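Toys > Construction toys > Stacking block

A stacking block, also called a building cube, is a small solid cube that is placed on top of other cubes to make a column. Stacking blocks are used in nurseries and in games of balance, and a set is normally painted in a few plain colors so that each level can be told apart.

Columns

The simplest construction is the single column, in which each cube rests on only one other cube. The lowest cube carries the weight of all the rest and is called the foot. 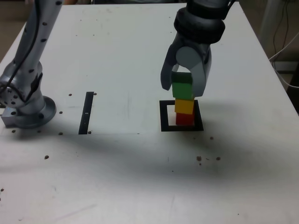
A column stays standing as long as the center of weight of the upper cubes remains above the face which supports them. A small offset between two levels is therefore harmless, but several offsets in the same direction are added together. Kjell Vik, who wrote the rules of the table game Skumside, named this sum "the drift".

Marked field

In many games the foot must stand inside a square drawn or taped on the table. Under the Skumside rules the foot may not touch the line, and a column that falls gives 2 penalty points. The other cubes wait outside the square until they are called by color.
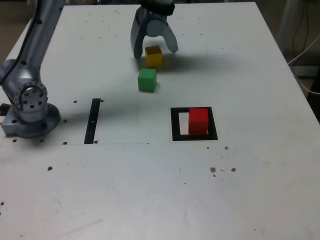 Red cube inside the marked square, with the green and yellow cubes outside it.

Materials

Beech and maple are the most usual woods. Cubes of foam and of cork are also sold, mainly for small children. The edges are often sanded a little, which makes the cube more pleasant to hold but reduces the face on which the next one rests.

See also: Balance game, Toy brick, Orkard set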